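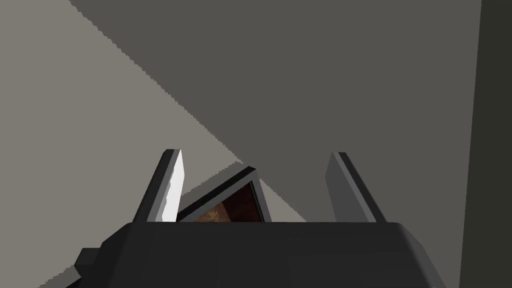
Gripper Comparison Program: Frequently Asked Questions

Last revised 2018-03-17

General

What is the purpose of the program?

The program allows member laboratories to try two-finger grippers in simulation before they commit to hardware. Each gripper model is mounted on the same simulated arm, run by the same controller, and given the same list of tasks. Results are reported to the laboratory that asked for the trial and, with its consent, added to the shared comparison table.

Which grippers can be tested at present?

Two models are open to all members: the Wemer parallel gripper and the Standen wide-body gripper. A third, the Zuleck, is being prepared by Masaru Tsuji and should be open in August. Members may also submit a model of their own, as described under Submissions.

Who may request a trial?

Any laboratory with a current membership may do so. Students should apply through their supervisor. Requests are handled by Asnakech Habte in the order received.

Views and Cameras

Where is the camera placed?

The standard camera is fixed to the wrist and looks forward over the gripper body, so that both fingers stay in view. It moves with the arm. A second camera position may be requested, but scores based on images are always worked out from the wrist view, so that one gripper can be fairly compared with another.

Why do some edges and shadows look jagged?

The renderer is set for speed. Long diagonal edges may show steps, and a shadow that falls on the gripper body may have a notched outline. Small dark specks can also show up on curved or brightly lit parts of the housing. None of this affects the contact model, which does not use the rendered image. Laboratories that are testing vision software should keep these effects in mind – an edge detector may respond to them.

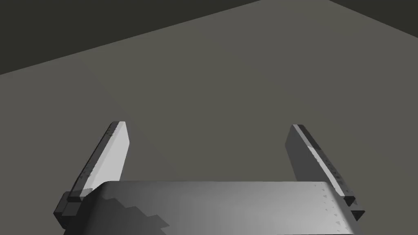
A slower render setting is available on request. It removes most of the stepping in shadows but lengthens each run considerably, and we advise members to use it only for final image sets. Please state the setting in any report, as images made under the two settings should not be mixed in one comparison.

Can the lighting be changed?

Yes. The direction and strength of the main light may be set in the trial file. If no values are given, the default is used for every gripper in the trial.

Trials and Scoring

How many attempts make up a full trial?

A full trial consists of 500 attempts per gripper. Short trials are accepted for setup purposes but are not entered in the comparison table, which now holds 71 completed trials.

What counts as a successful grasp?

The object must be lifted clear of the surface and held for 2 seconds without contact between the gripper body and any other part of the setting. An attempt in which the housing touches a nearby wall or edge is recorded as a collision, even if the object is held.

May we use our own controller?

Yes, provided that it accepts the standard position and finger-width commands. The reference controller was written by Ernő Sipos and remains the default. A trial run with a different controller is listed separately.

Submissions

What must be included with a new gripper model?

Please send the body and finger geometry, the full range of finger travel, the maximum closing force, and the mass of each moving part. Collision shapes should be supplied as separate files. Models based on the Sárközi finger mount may leave out the mount geometry – it is already in the library.

How will we know whether our model has been accepted?

Ilaria Leone reviews each submission and replies in writing. If changes are needed, the reply will list them, and the corrected files may be sent under the same request number.

Whom should we contact about an error in the results?

Write to Géza Szekeres, giving the trial number and the attempts in question. Logs are kept for one year after a trial is completed. Corrections to the table are dated and the earlier figures remain available to members on request.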